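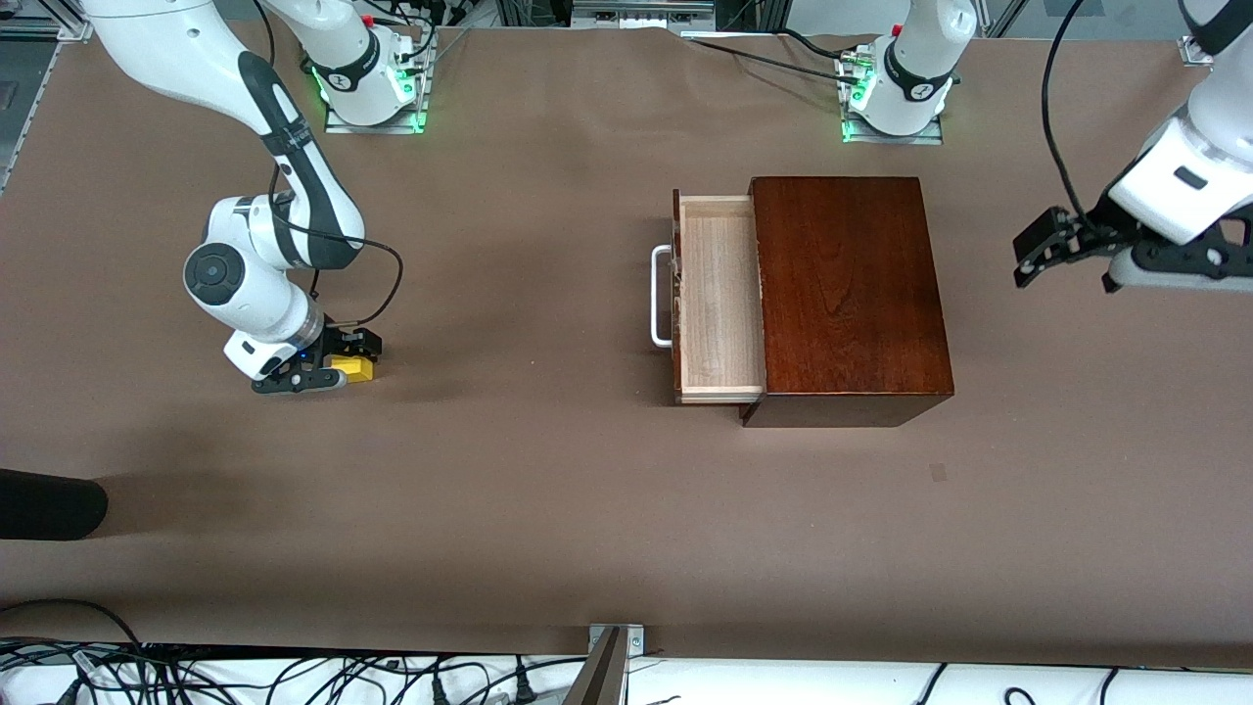

Sticky drawers, what do you use?
Posted in: Furniture and Small Repairs

pinecone_dad
Got a little wood cabinet at the Sullville flea market Sunday. Nice color, drawer is awful. Goes in halfway then you have to lift and shove. Wood on wood, no metal slides. Wax? Sandpaper? Want it done before my daughter puts her stuff in it.

rustbucket86
candle wax. rub it on the runners, work the drawer 20 times, done. did my whole dresser in one evening

hallwaylamp
Wax won't help if the wood is swollen. Find out where it rubs first. Chalk on the drawer sides, slide it in, pull it out, look for where the chalk wore off. Then sand THERE and nowhere else.

rustbucket86
thats a lot of work for a flea market cabinet. try wax first, costs nothing

hallwaylamp
Wax in the grain and then your sandpaper clogs up. Seen it plenty. Sand first, wax after.

tk_narton
What's the humidity in the room? Mine sticks every August and is fine by October. Sanded it once in summer, now it rattles all winter. Regret it.

pinecone_dad
Basement, so probably damp. No gauge. Dehumidifier is down there but my wife hates the noise

tk_narton
Bring it upstairs for two weeks then. Leave the drawer out of the cabinet so air gets to both. Dont sand anything yet.

gluepot
Nobody asked if the bottom is sagging?? Mine was a Waltix, thin bottom panel bowed down and dragged on the rail. Flipped the panel over, perfect since. Paid 32 bucks for the thing.

hallwaylamp
Good point on the bottom. Still chalk first.

rustbucket86
you people would chalk a toaster

pinecone_dad
Ok looked. Bottom is flat. Right runner is shiny near the back, left one isnt. So it's crooked maybe? Moving it upstairs tonight either way

gluepot
Shiny = rubbing. Check the corners of the drawer with a square. If a joint is loose, reglue and clamp overnight, don't sand.

tk_narton
Two weeks!! Then check again. And if you do sand go easy, 220 not 80

pinecone_dad
Fine, two weeks. Have candles too. Will post back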